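Plesgate Newsletter
6/7/20

Desks, boxes and cables: the workroom after the reshuffle

The second-floor workroom has been rearranged, and most of the desks are back in use. This item covers what was moved, where the supplies are kept, what we would like people to do with the sorting boxes, and what is still outstanding. If you only use the room on Sundays, please read the part on cables at least.

The old layout dated from when the room was shared with the Drikimel print shop. The long tables ran down the middle, the paper shelves stood against the windows, and anybody who wanted an outlet had to run a cord across the walkway. When Drikimel moved its remaining stock out in January, we had the floor to ourselves for the first time and no plan for it. Heino Rätsep drew one up on the back of a delivery note, and with two changes that is the plan we followed.

The long tables have gone to the Liepiņa hall, where they are used for meals. In their place we have single desks with light wood-grain tops, bought secondhand from Jovwood. They came without drawers, so each desk has a white cabinet next to it or shares one with the desk behind. The cabinets are not assigned. Take what you need from them and put it back in the same cabinet, on the same shelf if you can remember which one it was.

The chairs are the black office chairs we already had. Two had loose armrests and have been tightened. One has a cylinder that sinks slowly through the afternoon, and it has a strip of tape on the back so that you can avoid it. A replacement part costs $50, and we have not decided whether to order it or look for another chair.

The carpet was cleaned before the desks went in. Outdoor shoes are fine in dry weather. In wet weather please change at the door. There is a rack for shoes on the landing, and slippers or slides are welcome in the room all year.

Sorting boxes

Several people asked for something to keep small papers in. The metal trays we used before were too deep, and slips ended up under other slips and stayed there until somebody emptied the whole tray. Laimutė Raudsepp suggested cardboard organizers with a grid of small compartments, and these are now on the desks. They weigh very little and can be carried to the cabinet in one hand when the desk is needed for something else.

Some notes on using them:

Fold papers once or twice so they stand up in the slot. A paper that is rolled will open out and push into the next one.

Put the oldest slips at the left end of the row and work toward the right. When a row is full, take the oldest out and file them before starting on the next row.

Small items can go in the lower slots. Keep heavy things out of the organizers altogether. The dividers are only card, and once one has bent the slots on both sides of it are hard to use.

Keep the spare cardboard. Flat pieces can be cut down for new dividers, and there is always a shortage of the right size. Lean them at the back of the desk if you are going to use them that day, or put them in the large bag behind the door.

Labels are a matter of taste. Laimutė writes hers in pencil along the top edge of each row and rubs them out at the end of the month. Others have used colored dots. If you share a box, agree on one way of doing it.

Small parts

Clips, pins, fasteners and other small metal pieces used to be kept in one big tin, which was heavy and noisy and had everything at the bottom. We have gone over to small clear plastic boxes, one kind of thing to each. You can see what is in a box without opening it, and two or three will sit on a desk without getting in the way.

The boxes came in a carton of 400, far more than we need for this room. Please help yourself for work in the other rooms too. The unused ones are on the bottom shelf of the cabinet nearest the window. The lids are a snug fit, so press down at the corners and not in the middle, where they can crack.

If you find a box with mixed contents, sort it or leave it on the table in Room 403. Someone will go through them when there are enough to make it worthwhile. Do not tip mixed boxes back into the tin. The tin is going.

Laptops and cables

Most people bring a laptop at least some of the time. The desks are wide enough for one in the middle with papers on one side and parts on the other, and that is how the majority of people have ended up working. Those who write a lot by hand have asked for more space in front, and they may like the two corner desks, where the tops are deeper. 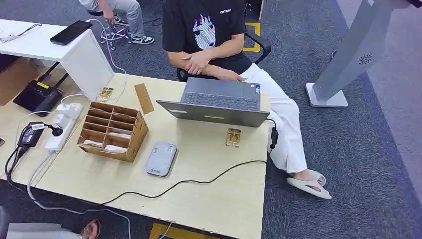 A laptop and a cardboard organizer on one of the wood-grain desks in the workroom.

Power comes from the strips fixed along the wall. Each strip serves the desks on either side of it. Please use the nearest one. A cable may cross your own desk, but it should not cross the gap between two desks, where people walk. If your lead will not reach, there are extension cords in the cabinet by the door, and these should be run behind the desks along the wall.

Keep liquids away from the adapters. Cups with lids are allowed at the desks and open cups are not. The side table near the sink is for open cups and for anything you eat with a fork.

Please unplug chargers when you leave. In the spring we collected a good many that had been left behind, and most were never claimed. Whatever is still in the lost property drawer at the end of the summer will be given to the Liepiņa hall. A piece of tape with your initials on the plug will save a lot of asking later.

What it cost

The desks were the main expense and were paid for from the furniture money set aside last year. Moving the long tables cost $79 for the van. The organizers and the plastic boxes came out of the ordinary supplies budget. Heino has the receipts, and they can be looked at in the office at any time.

Still to do

The blind on the left-hand window sticks halfway. It can be pulled down by hand but will not go up again without a chair and some patience. Please leave it where it is for now.

The noticeboard has not been put back up. Notices are on the inside of the door until we find the right screws.

We would like a second lamp for the corner desks, which are dark after four in winter. If you have a desk lamp at home that you do not use, with a clamp or a heavy base, bring it in and we will check the cord.

The cabinets need shelf labels. Laimutė has made a start with the two by the window and would be glad of help with the others. It is an hour's work for two people and requires only neat handwriting.

Booking

There is no booking for single desks. Come in and take a free one. Groups that want several desks together should write their name on the sheet on the door by the Friday before. Desks can be pushed together for group work but should go back where they were at the end. The positions are marked on the carpet with small squares of tape at the back legs.

Clear the desk before you go. Papers may stay in the organizer if your name is on it, and everything else should go home with you or into a cabinet. The room is vacuumed early in the week, and it goes faster when there is nothing under the desks.

Comments about the layout can be left in the envelope on the door or given to Heino directly. We will leave the desks as they are through the summer and look at the plan again in the fall.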